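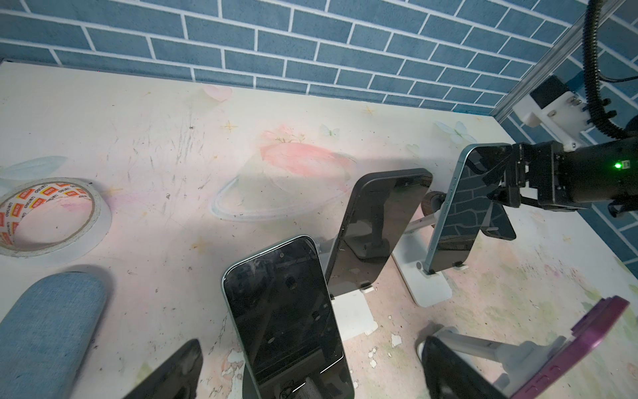 Does the pattern still line up if you take it round a corner, one customer wants to know before ordering, or does every wall have to start again from scratch? It can be made to line up. The courses will run level from one wall to the next as long as each wall is started from the same height line. The staggered ends are harder to match and most people leave them, or cover the join with a corner strip. See Corners, further down the page.

Plidik Brick Wallcovering, Blue
Sold by the roll
Product code: 288
Stukbridge Wallcoverings

Plidik Brick is a self-adhesive wallcovering printed with a running-bond brick pattern. It is made for utility rooms, alcoves, shop fittings, workbench surrounds and the backs of shelving. It is also sold for display booths and exhibition stands, where a wall has to look finished but may be taken down again later.

The surface is printed and then sealed with a matt coat. The backing is marked with a cutting grid. No paste is needed.

Details

Roll length: 5 m
Roll width: 30 cm
Finish: matt
Backing: release paper with printed grid
Match: straight
Indoor use only

Colours

Blue is the standard colour and is kept in stock. Chalk, Clay and Soft Grey are printed to order and can't be returned unless faulty. Colours vary a little between print runs, so please order enough for the whole job at once and check that the batch letters on the roll ends agree. If you are adding to a wall you have already done, send us the batch letter and we will look for a match, though we can't promise one.

Screens show blue differently. Order a sample if the shade matters. Samples are A5 and are cut from the current batch.

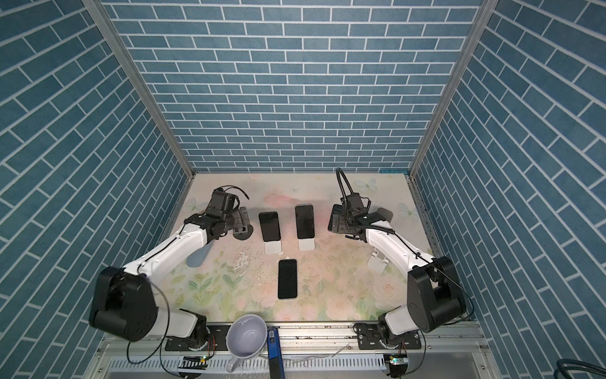 Blue brick pattern on back and side walls, metal posts at the corners.

Surfaces it will stick to

Sealed plaster, painted board, melamine, glass, metal sheet and most smooth plastics. New plaster must be fully dry and sealed with a coat of primer. New paint should be left for two weeks.

It will not hold well on bare plaster, raw chipboard, textured paint, woodchip paper or anything dusty. Silicone-based paints and the wipeable kitchen paints sold as stain resistant are also a problem. If in doubt, stick up an offcut, leave it overnight and try to lift a corner. If it comes away easily, the surface needs priming.

Fitting

Wash the wall with sugar soap, rinse and let it dry. Fill holes and sand them flush, as a dent will show through under side light.

Draw a level line right round the area. Don't work from the ceiling or the worktop. Neither is likely to be true, and brick patterns show a slope more than plain colours do.

Cut the first length 5 cm too long. Peel back a hand's width of the release paper, set the top of a brick course on your line and press from the centre outwards. Pull the paper down from behind with one hand and smooth with the other. A felt-edged smoother is best. A folded tea towel will do for small areas.

Butt the next length against the first. Do not overlap, as the extra thickness catches the light. The edges are trimmed at the factory so that half bricks meet to make a whole one.

Trim top and bottom with a new blade. Change blades often.

Small bubbles usually go flat within a few days. Larger ones can be pricked with a pin and pressed down.

Corners

For an inside corner, finish the first wall 2 mm round on to the second, then start the second wall with a fresh edge tight into the angle. Folding a full width round the corner looks neat on the day but tends to pull away later when the room warms up.

On booths and framed panels, cover each side separately before assembly where you can. The edges can then be tucked behind the post or trim.

For outside corners we stock Caruso angle strip in white and silver. It is cut with a junior hacksaw and fixed with the tape supplied. 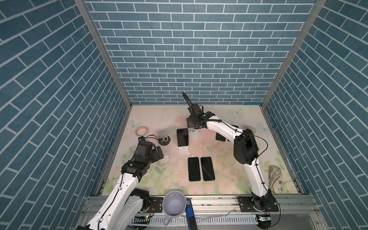 Brick-pattern walls with vertical silver posts at the back corners.

Cleaning

Wipe with a damp cloth and a drop of washing-up liquid. Pencil comes off with an ordinary eraser. Avoid cream cleaners, scouring pads and anything with solvent in it. The matt coat will polish to a shine if it is rubbed hard in one place.

Not suitable for shower enclosures, or behind hobs and wood burners.

Removing

Warm a corner with a hairdryer on low and pull slowly, keeping the sheet close to the wall. Any adhesive left behind can be removed with Cliltia Label and Glue Remover, tested first on a hidden spot. Weak paint may lift with the sheet.

How much to order

Measure the height of each wall and add 5 cm for trimming. Divide the roll length by that figure and round down to get the number of drops in a roll. Then divide the total width by the roll width to get the number of drops you need. Windows and doors can be left out of the sum only if they are wider than a full drop.

Delivery and returns

Rolls are sent in cardboard tubes. Unopened rolls in stock colours can be returned within 30 days. We can't take back cut lengths or samples.

Store rolls on their side, out of the sun. Standing them on end for long periods can crush the edges.

Page updated 2024-02-13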